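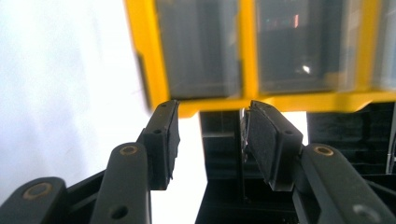

Dark pads on the inner faces, a little fraying at the corner of the right one.

March 16, 2025

Glue day. Hide glue again, the Gellberg granules. Soaked overnight in cold water, up to 60 C in the double pot by mid morning. Held there fine once I put the lid half on. Went over 70 once while I was on the phone – skimmed it, kept that batch apart in the jar with the red lid. Do not use it on the chair.

Test strips, felt on beech, same as in September. 22 strips this time. Half sized first with thin glue, half bare. Sized ones grab slower but the edge stays down better. Bare ones lift at the corners if you so much as look at them. Felt is the Ikeo wool, the thick one. Cuts badly with the old blade, fuzzes along the edge, new blade much cleaner. Buy blades!!

Weighed out the dry glue that's left, 656 g. Enough for the Minberg chair and the two drawer linings, probly not the piano stool as well. Order before we start the stool.

Humidty in the back room is too high again. Door was open all night. Strips are on the rack by the stove now, leave them till tomorrow, don't stack them.

Tried the Noh white glue on three offcuts for comparison. Quick, easy, soaks right through the felt and leaves a hard shiny patch. Hate it. OK for hidden faces maybe.

To do
– pull the strips, sized ones first, write down where each one lets go
– wash brush in HOT water, it was stiff as a nail this morning
– chair: steam off old felt, scrape, no sanding yet
– ask about the second pot, ours has a drip at the seam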